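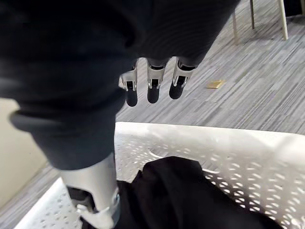
Against the Laundry System

by Vega Bustamante
9/3/21

My building's newsletter, which I read because it comes under the door, recently recommended that every household "develop a laundry system." The piece ran a page and a half. It used the word "workflow" without shame. It asked me to picture my dirty clothes moving through a series of stations, like cars being assembled, and arriving at the far end folded into thirds and standing upright in a drawer, ready to greet me.

I have a laundry system. Clothes go in a basket. When the basket is full, or when I'm out of socks, the clothes go in the machine. This has worked in four apartments and through one marriage, and I'd like to say a few words in its defense before it's made illegal.

My complaint starts with sorting. I was raised on three piles: whites, darks, and a middle pile called colors, into which my mother put everything she had doubts about. At some point adults began telling me that three was for amateurs. A friend in Olthorpe owns a rolling hamper from Vameck with seven compartments. It cost her $300 and has a compartment for "athletic" and another for "delicate," and she once stood in front of it holding a pair of running tights with lace on the ankle for so long that I went and made us both coffee.

I wear black and dark gray. So does almost everyone I know over thirty-five. We arrived at this separately, after years of spilling things, and it has reduced sorting to a question of whether the towel goes in too. (It shouldn't. I put it in.) Seven compartments would give me one that's packed solid and six good places to keep wrapping paper. 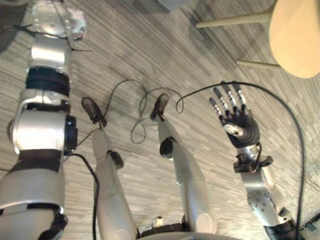

The Folding Question

People who like systems like folding best of all, and there I have to be careful, as I'm married to one. Nerea Lozano folds a T-shirt the way other people parallel park, with small corrections and visible pride. I've watched her unfold a thing I folded, which had been sitting in a drawer bothering no one, and fold it again.

Her argument is that you can see what you own. My argument is that I know what I own. It's the gray one and the other gray one.

I'll give her sheets. A fitted sheet rolled into a ball takes up as much closet as a sleeping dog, and we live in 700 square feet. But hoodies? A folded hoodie is a hoodie with a crease where no crease was wanted, and it springs open the minute your back is turned. Sweatshirts want to be in a heap. They were built for it. The same goes for pajamas, gym clothes, and anything whose next appearance will be in front of the refrigerator.

What I object to is the idea that the heap is a moral condition. The newsletter called it "visual debt." My grandmother, who raised five children and ironed other people's shirts for money, kept her clean wash in a heap on the spare bed from Monday until whenever, and if she was in debt to it she never mentioned paying. 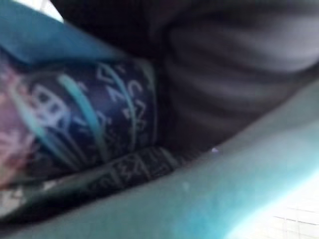
What the Laundromat Knew

Before we had a machine of our own I used the place on Moynihan, two blocks over, with the orange benches. It had no stations. It had washers along one wall and dryers along the other and a table in the middle with a bad leg. You learned where to stand. Every regular had a method and no two of them matched, and everyone walked out with clean pants.

One man washed a single comforter every week and read the paper. A pair of students threw in whatever they had, sneakers included, and the noise was terrific. In March, when the salt came off the streets, the whole room did jackets. I don't remember anyone optimizing. If you'd asked for tips you would have been told that the third dryer ran hot.
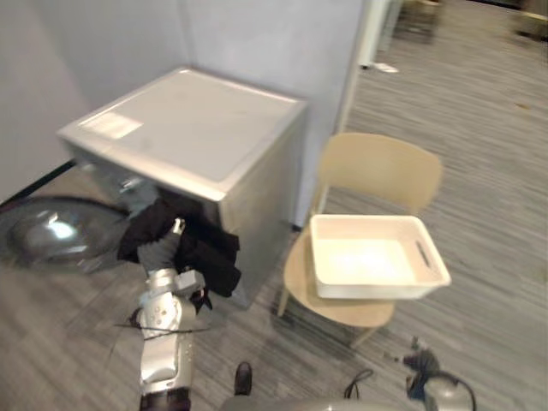 Owning a washer was supposed to improve my character, and it has mostly moved the question of where to put things into my own home. A front-loader opens near your shins. The people who design them have evidently never carried a full basket and then had to set it on the floor and bend down to it again and again, one limp armful at a time, at the age of fifty-one. The best laundry accessory ever made is a plain wooden chair, the kind with a curved back, parked beside the machine with a white plastic basket on its seat. The basket is up where your hands are. The door can hang as far open as it likes. When you're done, you can sit down, an option the Vameck hamper doesn't offer at any price.

Nerea thinks the chair is clutter and has twice moved it back to the kitchen table. I've moved it back three times, which I realize doesn't add up, but one of those was a stool.

I wrote to the newsletter and suggested they run something on chairs. They thanked me and said the next issue is about spice drawers.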